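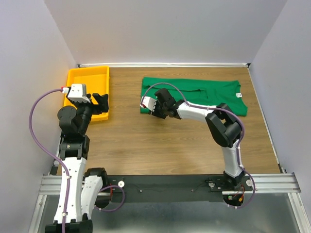
Should You Have to Pass a Test to Become a Citizen?

News Explained for Ages 9 to 12
29 Jun 2022

If you were born a citizen of your country, you probably never had to do anything to earn it. You didn't study. You didn't fill out a form. You were a baby, and an adult did the paperwork.

For people who move to a new country and want to stay for good, things are harder. In many countries they have to pass a test first. Leaders who like these tests say they show that a person is ready to join in. Maybe so. But when a grown-up says a test shows something, it's fair to ask how they know.

What does being a citizen mean?

A citizen is a full member of a country. Citizens can usually vote in big elections, carry the country's passport and come home whenever they like. People who live in a country without being citizens may work, pay taxes and send their kids to school there, and they may still have no vote on who runs it.

The process of becoming a citizen later in life is called naturalization. It's a long word and often a long process. There are forms, fees, fingerprints, interviews and plenty of waiting. The test is one part of it.

What is on the test?

It depends on the country. Most tests ask about history, laws and how the government works. Some ask about holidays or famous songs. Many places also check whether you can speak and read the main language.

Take the test in Plirnora. The government there prints a study book with 160 facts in it. On the day, you sit at a computer and get 17 questions, all taken from the book. If you miss too many, you pay again and come back another time.

One fact in the book is the year a bridge was opened in Plundurbridge. It is a nice bridge. Does knowing its birthday make you a better neighbor? The book doesn't say why that fact made it in, and it leaves out how to call an ambulance or what to do if your boss won't pay you. Those seem like more useful things for a new citizen to know.

Why do some people like the tests?

People who support the tests have reasons, and you should hear them.

They say voting is a serious job and voters should know how laws get made. They say that studying gives newcomers a push to learn the language, which can help them find work and make friends. They also say a written test is fairer than the old way in some places, when one official could chat with you for a few minutes and decide whether he liked you.

That last point is a strong one. A test with clear answers is harder to cheat people with than an official's mood.

The first point is weaker. If voters must know how laws get made, why are only the new ones checked?

Would people born there pass?

A radio station in Plirnora tried this out. It gave the test to a group of adults who had been citizens since birth, and 49 percent of them failed. They all kept their passports, of course. They went home and had dinner.

Be careful with this number, too. The radio station picked people who were walking through a shopping street, and they hadn't studied. Somebody who is really applying gets months with the book. So the result doesn't prove that people born there know less. It does show that plenty of people get along fine as citizens without the facts in the book, and that's worth thinking about when you hear that the facts are necessary.
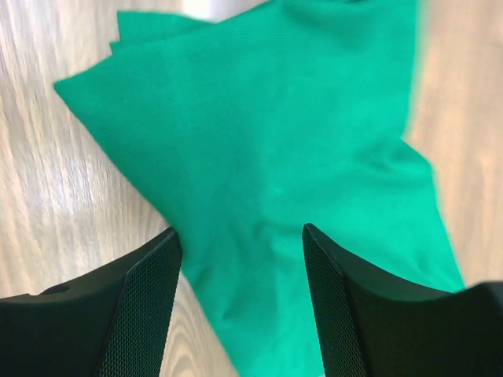

Who finds the test hardest?

Think about two people taking the same test on the same morning.

The first went to college, has a quiet desk at home and has always been good at tests. The second left school at your age to help her family. She works nights, she is still learning to read in her new language, and she is over 60. Both of them might be kind, honest and hard-working. You can guess which one is more likely to pass.

Some countries know this is a problem and let older people skip part of the test, or take it in their first language. Others make no changes at all and call it equal treatment. Giving everybody the same test sounds equal. Whether it is fair is a different matter, and you may have argued about something similar at school.

Who makes money from it?

Look for this whenever you read about a rule. Taking the test costs money. Taking it again costs more money. In Plirnora the study book is printed by a company called De Haan, and an app called Zodutico sells practice tests by the month. Its ads say "Pass the first time!" In small letters underneath, they say that passing isn't guaranteed.

There's nothing wrong with selling a book or an app. But a company that sells practice tests isn't the best one to ask whether the test is a good idea.

Does it work?

It's hard to say. To find out, you'd have to agree on what "work" means. Should new citizens vote more often? Speak the language better? Feel more at home? Leaders often promise all of these and then never check. In October, Plirnora plans to add more history to its test. The announcement says this will "bring people together." It doesn't say how anyone would measure that.

Words to know

Citizen: a full member of a country.

Naturalization: the steps a person takes to become a citizen after moving to a country.

Applicant: a person who has asked for something in an official way, such as citizenship.

Fee: money you pay for a service, whether or not you get the result you wanted.

Talk about it

Ask an adult at home what they would put in a study book for new citizens. Then ask whether they'd pass a test on it.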